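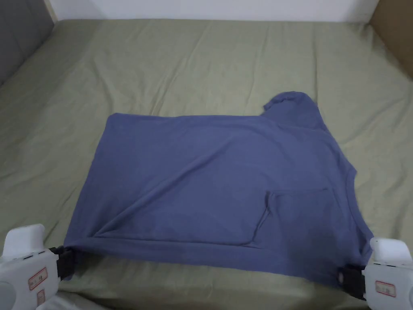 A blue T-shirt laid out on the sage green fitted sheet.

Drestora washable wool mattress topper, double: review
Posted 2025-05-28

I bought the Drestora in early May to replace a memory foam topper from Plollero that had gone hard in the middle. I paid full price at Gallagher, the bed shop on the ring road, and nobody has sent me anything for free.

It comes rolled in a cotton bag with a zip. The label says wool filling, cotton cover, machine wash on the wool cycle at 30 degrees. It has elastic straps at the corners which go under the mattress. Mine smelled of sheep for the first few nights. I left the window open and it went.

Fitting it takes two people if you have a heavy mattress. I did it alone and had to go back to the first corner twice. The straps are on the short side. On a mattress deeper than 30 cm I don't think they would reach, and the listing doesn't mention this.

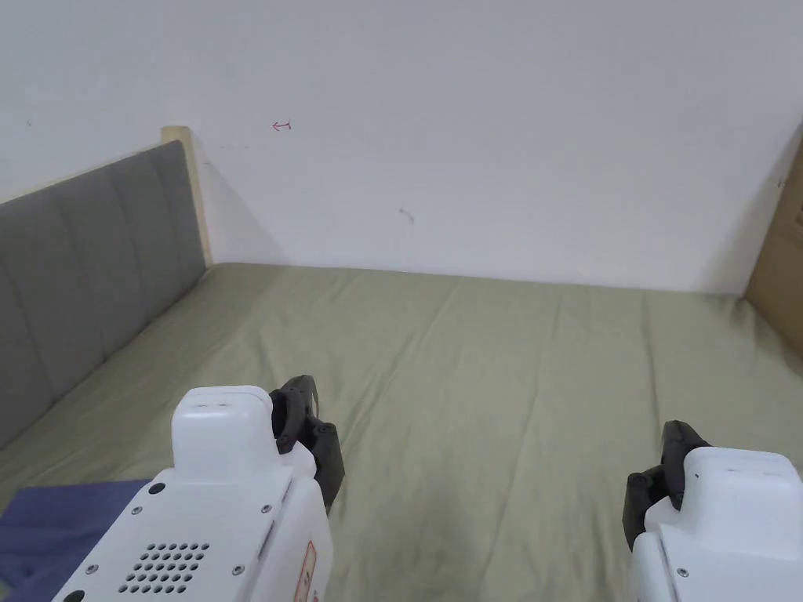

Sage green sheet on the bed.

Comfort is good if you know what you are getting. Wool doesn't sink like foam does. You lie on top of it, and it takes the edge off a firm mattress without making it soft. If your mattress already sags, the topper will sag with it. After 19 nights mine had flattened a little where I sleep, and shaking it out brought most of that back.

The main reason I wanted wool was the heat. With the foam I woke up too warm most nights from April onwards. I haven't had that with this one so far, though we haven't had a proper hot spell yet and I will add a note in the summer.

Washing is the weak point. It went into my 10 kg drum with a push and came out very heavy. It took two days over the banister to dry. Anyone with a smaller machine should look at the Milladier, which comes in two halves that button together. I tried that in the shop and could feel the join, so I left it.

A fitted sheet still goes over it, but only just. My deep ones are fine. The ordinary ones ride up at the foot end by morning.
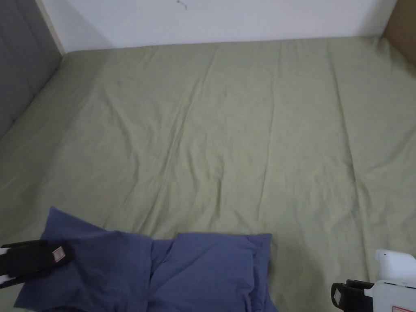 Beth in the comments under my foam review had the Drestora for two winters before I did, and she told me to skip the washing machine unless there's been a spill. She airs hers over the line on a dry day and turns it head to foot every month. Her straps have gone slack and she has sewn new elastic on.

I would buy it again for a firm mattress of normal depth. Four out of five, with the mark lost for the straps and the drying time.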